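Bracing and curtaining a two-arm cell

Start with the frame square and the table bolted in. Run two thin wires corner to corner so they cross in an X, and tension each a little at a time. 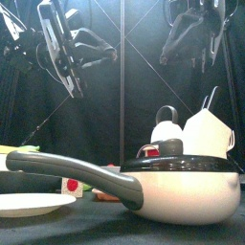
Hang the black curtain next. Ours came from Fidero and needed 2 hems. Clamp the top edge before you trim anything.

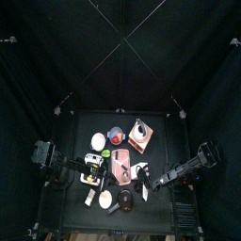
Run both arms at low speed for 100 cycles, then retighten the wires. Urs Egger rechecks ours every September.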